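Progress report to Arboleda: Flidby technical bulletin series, second period
Prepared by Kiri Bright, Flellik

1. Status

The work is on schedule for bulletins and behind on the searchable index. Four bulletins were released in the period against a target of four. The fifth, on thread engagement in blind holes, is in technical review with Aroha Ruawai and is expected in October.

2. Bulletins released

Released titles cover surface finish callouts on turned parts, gauge selection for tapered bores, datum choice on thin plates, and storage and marking of small hand tools. Each follows the format agreed at the start of the grant: problem, cause, check method, worked case, references. Length is held to six pages. Two of the worked cases came from reader submissions and were edited to remove customer part numbers.
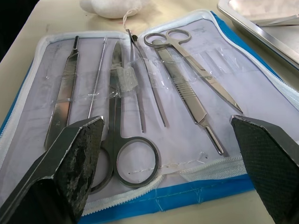
Metal instruments in a zippered case with a white liner.

The bulletin on taper gauges drew the most correspondence. Several readers objected to the recommended contact check with marking blue on bores under 20 mm, where the film thickness becomes a significant part of the allowed error. We agree. Revision B limits the method to larger bores and refers small bores to air gauging. The revision note is on the first page, and the superseded file has been withdrawn from the download area.

3. Searchable index

The index is meant to let a reader find a past failure by feature type, process and symptom. The source material is 330 lesson records supplied by Kadura from its machining and inspection departments. At the close of the period 151 had been cleaned, classified and loaded.

Progress is slower than planned for one main reason. Older records give the symptom in free text and often leave out the nominal size and tolerance, so each has to be matched by hand to a drawing. Records with no drawing are being loaded with a "size unknown" flag and will not appear in dimensional searches. 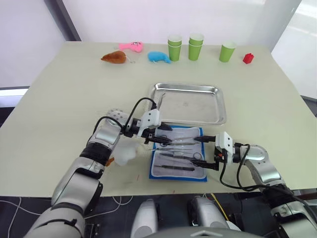 A change to the classification was made partway through. "Chamfer" and "countersink" were originally separate feature types, but the shop records used the two words for the same thing. They now share one entry with a diameter field and an included angle field. Records already loaded have been reclassified.

4. Search performance

Over 100 test queries were run against the partial index. Most failures were caused by mixed units. A query in inches did not return records entered in millimeters. Conversion on entry has been added and the failed queries will be repeated once the next batch is loaded.

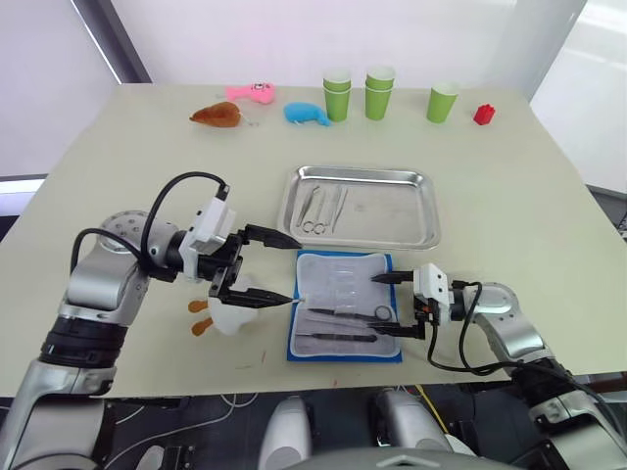 Response time is acceptable on the present server. No hardware purchase is requested.

5. Budget

Spending on editing and layout is within plan. Spending on record classification is ahead of plan for the reason given in section 3. We ask Arboleda to approve a transfer from the travel line, which is largely unspent, to the classification line. The total grant is unchanged.

6. Next period

Release the bulletin on thread engagement. Load the remaining Kadura records. Repeat the failed unit queries and report results by query type. Open the index to outside readers on a read-only basis, subject to Kadura's written consent, which Aroha Ruawai has requested.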